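邻里通讯 · 墙上挂什么

上一期我写了几句关于租房挂画的牢骚，收到的来信比过去整个冬天都多。看来大家对停车位已经心如止水，对一颗钉子却还有满腔热血。

先说规矩。Estdale 的租约第六条写着“墙面不得打孔”，隔了两页又写着“退租时请补平所有孔洞”。我拿着这两条去问物业，对方想了想，建议我按字体大的那条办。
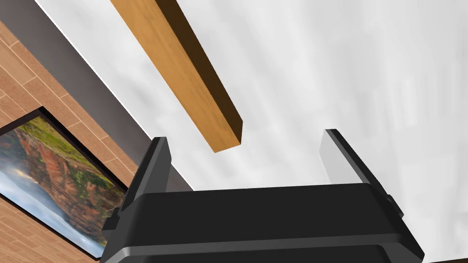 砖墙上的风景画，挂了还是比没挂强。

住在 Unden 路的 Ursina Ortner 来信说，她家一幅湖景在墙角靠了三年，客人都以为是刚搬来。今年 3 月她终于动手，先量后画线，再用水平尺校了两遍，挂好以后才发现歪的是天花板。她现在的办法是坐在沙发左边看，那个角度一切正常。

至于高度，书上说画心要与视线齐平，没说是谁的视线。我家两口人差了一个头，最后取了中间值，于是两个人都看不舒服，这在婚姻里算是公平。 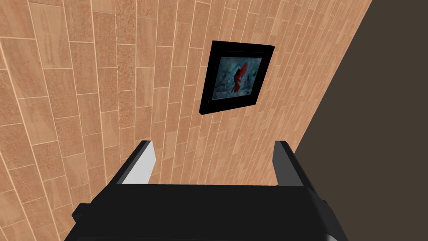

砖墙另有砖墙的脾气。钉子要打在灰缝里还是砖上，来信分成两派，措辞都相当激烈。灰缝派说坏了好补，砖派说根本不会坏。我试过灰缝，画轻的话没有问题；画重的话，您会在凌晨两点知道答案。无痕挂钩我也买过，包装上写着最多可承重 30 公斤，我挂了一本日历，它撑到了二月。

还有读者问画从哪儿来。Blomqvist 旧货店后间有一整排带框的风景，山、湖、山和湖，任君挑选。框通常比画值钱，店主也不避讳，问价时只看框的背面。我上次看中一幅，开价 623，我还了个价，他把画翻过去，重新面朝墙放好了。

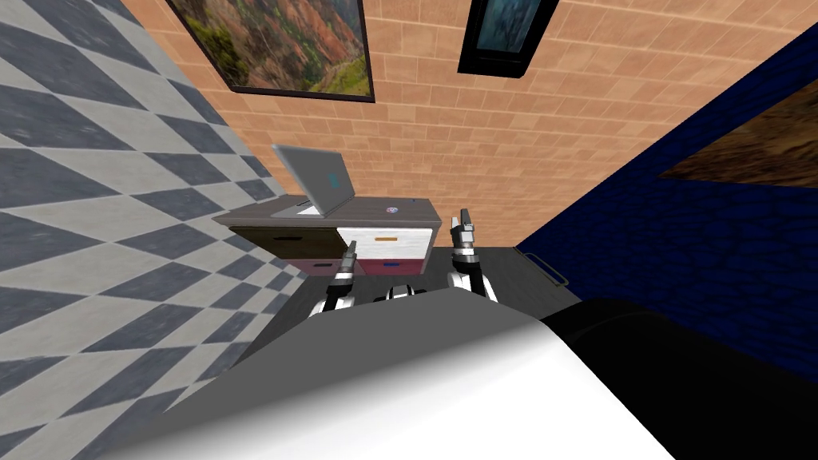

颜色的事我本来不想谈，但有三封信都在问暖色墙配什么。我的经验是别配得太用心。墙已经是橘的，再挑一幅夕阳，屋里就像永远差一刻钟开晚饭。挂点蓝的、灰的，或者干脆挂一张您真心喜欢的，配不配由它去。

下期谈窗帘杆。想借水平尺的邻居可以到 Dratedora 咖啡馆柜台登记，借期一周，上一位借了还没还的，我们知道您家的画还没挂上。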